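Permit portal: route upload rejected at final stage
Status: Resolved
Product: Letstead event permits, procession and vehicle rally module
3 comments · 2 shares

Reported problem

The applicant, a growers' association, submitted a notice of a vehicle procession through the town centre. Stages one to three (organiser details, stewarding plan, start and finish times) were accepted. Stage four, the route, was rejected each time with the message "Route incomplete: police copy cannot be issued". The map preview showed the full route with no visible gap.

The draft could not be passed to the police liaison desk while stage four was open. The organisers had been told that talks could not continue until a written route was on file.

Checks carried out

Browser cache cleared, second browser tried, same result. Route file re-exported from Ramora and uploaded again, same result. File size was 376 KB, well under the limit. Account permissions were correct for an organiser. The same file was accepted on the test server, which runs the older release.

The server log showed the upload arriving whole. The file held 1,313 points, and all of them were read. The failure came later, when the route was matched against the council's road closure list. 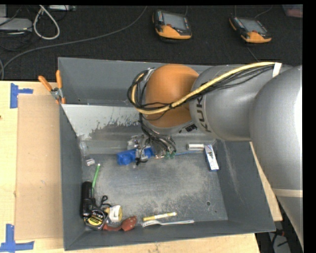

The closure list is supplied by Stolteo and refreshed overnight. In the Wednesday refresh, Barbieri Road had been split into two entries at the roundabout, north and south, under new reference numbers. The route file still used the single old reference. The matching step dropped that section, found a break of 110 metres and marked the route as incomplete. The preview does not use the closure list, so it drew the road as normal.

Cause

Out-of-date street reference in the uploaded route. The error message does not name the street concerned. This has been logged separately as a fault in the module.

Fix

1. Open the draft and choose Edit route, then Refresh street references.
2. Accept the replacement entries for any street shown in amber.
3. Save, then submit stage four again. Do not withdraw the notice and start a new one, as the notice period is counted from the first submission.

Applied to the draft by Roscoe Whitlock, second-line support. Stage four was accepted at 15:40 and the police copy was issued with the original submission date unchanged.

Outstanding

Drafts saved before the July release do not show the Refresh button. Raise a ticket under "Routes" and quote the draft number. Support can run the refresh from the admin side.

We use cookies to remember your settings. Accept all | Manage choices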